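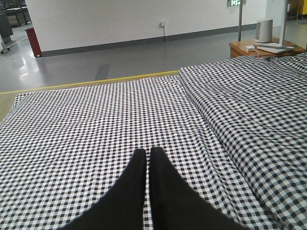
Gingham is back at Bernlow, and I for one am thrilled

50 shares | 4 comments

Anyone who has stayed at Bernlow House in the past few years will remember the beds. Grey cover, grey sheets, a grey cushion that slid off in the night and frightened you when you stepped on it. Well, the grey has gone! The guesthouse up behind Grekport harbour has started changing its rooms over to black and white gingham, and I went along in the morning to have a nosy while the first one was being sorted out.

Nabila Kwok has run the place since her aunt retired, and she'd been threatening to do something about the bedding for ages. What finally pushed her into it was a phone call from Purba, the little mill shop on the coast road, which had a bolt end of small check going cheap and wanted it out of the storeroom before November. She took the lot. It came to $500 with the sewing thrown in, and she told me she'd budgeted $2000 for the linen alone, so you can imagine the mood in the kitchen when I turned up.

The idea is very simple. The same check goes on everything, so there's a flat sheet and then a thicker cover in matching gingham, and you can fold the cover over to one side without the bed looking like two different beds had a fight. I did wonder if it would be too much. A whole bed of tiny squares is a lot to look at first thing, especially before coffee. But with the warm orangey-brown wood of the nightstand next to it, it looks cheerful and a bit old-fashioned, like a picnic somebody has tucked in for the night. I'd sleep there tomorrow.

My one quibble is that gingham is a terrible tattletale. On a plain cover you can get away with a wrinkle or two, but with checks every crease bends a whole row of squares and your eye goes straight to it. Nabila knows this and doesn't care in the slightest. Her view is that a bed is meant to look as though a person could get into it, and she won't be ironing a thing.

The floor is staying as it is, which surprised me, as the early talk was of carpet. I'm glad she went off that idea. It's a pale beige laminate with a wood grain, and it bounces a good deal of light about.

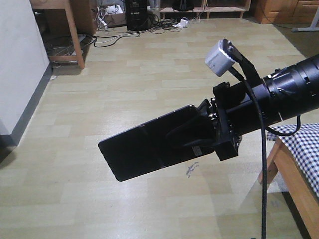
There's a small greyish-blue smudge on it that I asked after, and I got a shrug and the word "ink", followed by "probably". It's on the list, somewhere below the bathroom tap and the gate. I've got three worse ones at home under a rug, so I'm in no position to be snooty about it.

Curtains are still up in the air. Senan Ní Bhriain, doing the sewing for Purba, is keen to carry the check right across the window as well. Nabila wants plain cream. I was asked for the casting vote and I panicked and said yellow, so that's the last time I'll be consulted. There is enough of the gingham left over for a pair either way, and if it doesn't go on the windows it'll be made into napkins for the breakfast room. (Please let it be the napkins. I want to eat toast off one.)

As for the old grey linen, it's been washed and bagged and is going to the Prustine op shop, where it'll be sold by the set. Nabila says it's perfectly good stuff with years left in it and she simply couldn't look at it anymore. If grey is your colour, get in early.
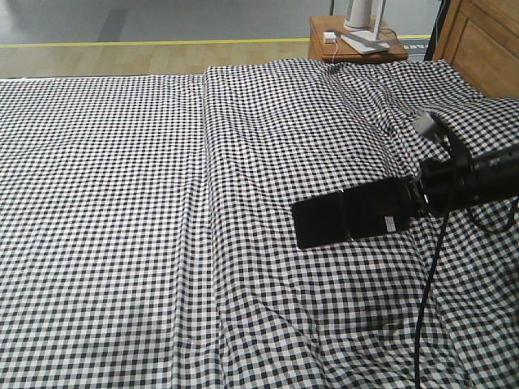

3 min read

Making up a bed in two layers of check takes a bit of a knack, according to Senan, who gave me a quick lesson on the landing with a tablecloth. You start with the flat sheet and pull it smooth from the far end, using the rows of squares as your guide, and if they run straight along the edge then the rest will follow. The cover goes on afterwards and can be as lumpy as it likes. I went home and tried it with my own striped set, and it does work, though it took me two goes and the cat had to be moved.

The remaining rooms will be changed over one at a time between bookings, so for a while you might get gingham and you might get grey. You can ask for one or the other when you ring, and rates are staying put until the summer. If you're after the fabric yourself, Purba has a narrower roll of the same check behind the counter. They don't put it out on display, so you'll need to ask for it, and bring your measurements, as they cut on the spot and don't do returns on cut lengths.

4 comments | Share this story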